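Tabletop

A tabletop, or table top, is the flat upper part of a table, on which things are placed, work is done or food is served. It is usually made separately from the legs or base and fixed to them near the end of assembly. The word is also used for replacement tops sold without a base, and as an adjective for games and small appliances meant to be used on a table.

Shape and size

Most tops are rectangular, square, round or oval. Rectangular tops are the easiest to cut from boards or sheets and waste the least material. Round tops have no corners, so people can sit at any point along the edge, but they are harder to push against a wall. Oval tops are a compromise between the two and are common in dining rooms.

The size depends on the use. A desk needs enough depth for papers and a screen, and a dining table needs enough width for a plate at each side and dishes in the middle. Extending tables have tops made in two or more parts. In a draw-leaf table the extra leaves slide out from under the main top. In a drop-leaf table they hang down on hinges and are held up by brackets or swinging legs.

Materials

Solid wood is the oldest common material. Narrow boards are glued edge to edge to make a panel. Wood swells and shrinks across the grain as the air becomes more or less humid, and a wide panel that is held too tightly may split. Makers allow for this with slotted screw holes or small wooden blocks, called buttons, that slide in a groove.

Plywood, particleboard and fiberboard move much less and can be made in large sheets. They are normally covered with veneer, laminate or paint. Stone and glass tops are heavy and need a strong base. Metal tops are used in kitchens and workshops, where they are washed often or take hard knocks.

Color and finish

The finish protects the top and decides how much light it reflects. Oil and wax sink into wood and leave a low sheen. They are easy to renew but give limited protection against water and alcohol. Varnish and lacquer form a film on the surface, and can be made glossy, satin or matte. Paint hides the material below it completely.

Matte finishes scatter light and are often chosen for desks, where a glossy top would throw the glare of a lamp back at the user. Brown is a traditional color for tops of all materials, including those with no visible grain. A plain color can look different from one part of a top to another, depending on how the light falls.

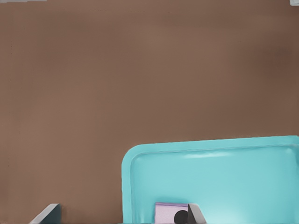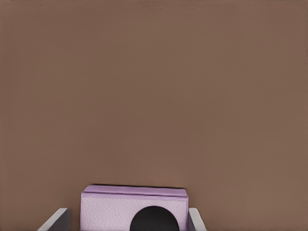
Plain brown surfaces.

Edges

The edge of a top gets more wear than any other part. On solid wood it may be left square, rounded over or cut to a molded profile. Sheet materials have a rough core that must be covered, either with a thin strip called edge banding or with a thicker strip of solid wood known as lipping. Edge banding is quick to apply with heat and glue, but it can lift if water gets behind it. A beveled underside makes a thick top look thinner when seen from the side.

Attachment

Tops are fixed with screws, brackets, buttons or metal clips. Heavy stone tops may simply rest on the base on pads of rubber or felt, with a little adhesive to stop them from sliding. Replacement tops are often sold undrilled - the buyer makes the holes to match the base.

Care

Dust and crumbs should be wiped off with a soft cloth, as grit can scratch a finish. Spills on oiled wood should be wiped up quickly. White rings on varnished tops are usually moisture trapped in the finish, and may fade as it dries. Dark rings often mean that water has reached the wood, and these are removed by sanding or bleaching. Matte surfaces should not be rubbed hard in one spot, which can leave a shiny patch.

Mats and cloths protect against hot dishes. A felt pad under the cloth gives extra protection and reduces noise.

See also

Countertop
Desk
Edge banding
Veneer
Workbench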